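# Elogio da manutenção aborrecida

Há uma conversa que tenho tantas vezes com colegas mais novos que resolvi pô-la por escrito, na esperança de a ter um pouco menos, embora confesse que gosto dela. Começa sempre da mesma maneira: alguém chega da Hostcombe ou de outra casa parecida, com um braço que funcionava muito bem em dezembro e que agora pousa a pinça um nadinha ao lado, e quer saber que modelo novo deve treinar para resolver o assunto.
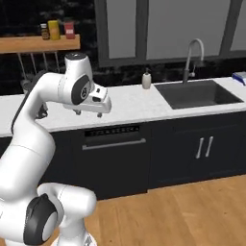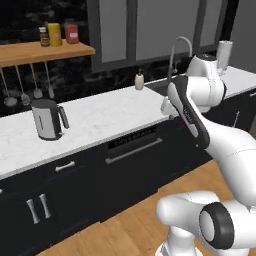 O meu assunto é a afinação de uma célula de cozinha, a simulada e a de carne e osso (de alumínio e parafusos, vá), e a ideia que defendo é simples: quem cuida da célula devia cuidar também do simulador, com o mesmo pano e a mesma paciência. Na maioria dos sítios que conheço, o simulador é de uma equipa e a máquina é de outra, e as duas cumprimentam-se no corredor com muita cordialidade e pouca informação. Depois espantam-se. Uma cozinha como esta, desenhada em computador, com o tampo de mármore branco, a torneira alta em arco e o doseador de sabão ali ao pé do lava-loiça, já põe ao braço quase todas as perguntas difíceis que uma cozinha verdadeira lhe vai pôr. O doseador é pequeno e claro, a torneira é fina e alta, e o pulso do braço é bem mais gordo do que qualquer dos dois. Se a base estiver registada com um erro de 2 milímetros, é junto da torneira que eu vou procurar o estrago, muito antes de olhar para a rede neuronal.

Aprendi isto com a Nana Sulemana, com quem partilhei bancada durante uns anos bons na Tridus, e que tinha o hábito (que na altura me exasperava, peço-lhe aqui desculpa) de não deixar ninguém carregar no botão de arranque sem ler em voz alta a folha da célula. Posição da base, desvio da ferramenta, abertura dos dedos, zero de cada junta. Lia-se a folha da máquina, lia-se a do simulador, e se as duas não diziam a mesma coisa ninguém almoçava. Uma vez ficámos uma manhã inteira à volta de uma diferença no comprimento dos dedos. Alguém tinha trocado as pontas da pinça por umas mais compridas e o modelo continuava com as antigas. Tínhamos corrido 300 ensaios em cima daquilo, e os gráficos eram lindíssimos.

Os colegas da Thepsuriya, que muito estimo, dizem-me que exagero, que hoje se varia tudo no simulador, a altura do tampo, a luz, o atrito, a posição da base, e que o braço aprende a viver com a incerteza. É verdade, e fazem-no muito bem. Mas a variação serve para cobrir aquilo que não se consegue medir, e a posição de uma base aparafusada ao chão mede-se numa tarde, com calma e um café pelo meio. Quando se alarga o intervalo para tapar uma folga num parafuso, o braço fica tímido, aproxima-se do tampo como quem entra numa igreja a meio da missa, e o parafuso continua com folga.

Há também a questão do dinheiro, que me custa menos discutir do que antigamente. Uma rotina decente leva 50 minutos por semana. Verifica-se o aperto da base, manda-se o braço a 10 pontos conhecidos, anota-se o desvio em cada um, abre-se e fecha-se a pinça a ver se os dedos chegam juntos, e no fim repetem-se os mesmos pontos no simulador. É um trabalho sem glória nenhuma, que não cabe em artigo nem em vídeo, e por isso mesmo acaba entregue a quem chegou há menos tempo e ainda não sabe o que procurar. Eu faria ao contrário. Punha lá a pessoa mais experiente da casa, e o recém-chegado ao lado dela, de caderno na mão.

Na Oneck experimentaram uma coisa parecida e queixaram-se ao princípio, como toda a gente, de que a folha era comprida e as reuniões já chegavam. Passados uns meses, o que me contaram com mais gosto foi uma conversa entre o rapaz da simulação e a senhora da mecânica, os dois agachados junto à base do braço, a discutir de que lado se contava o zero da primeira junta. Trabalhavam no mesmo piso e nunca tinham falado disso.

Por isso, a quem me escrever na próxima semana com a pinça um nadinha ao lado, respondo já daqui, com amizade: mande-me primeiro as duas folhas, a da máquina e a do simulador, e diga-me quem as preencheu. Do modelo falamos depois.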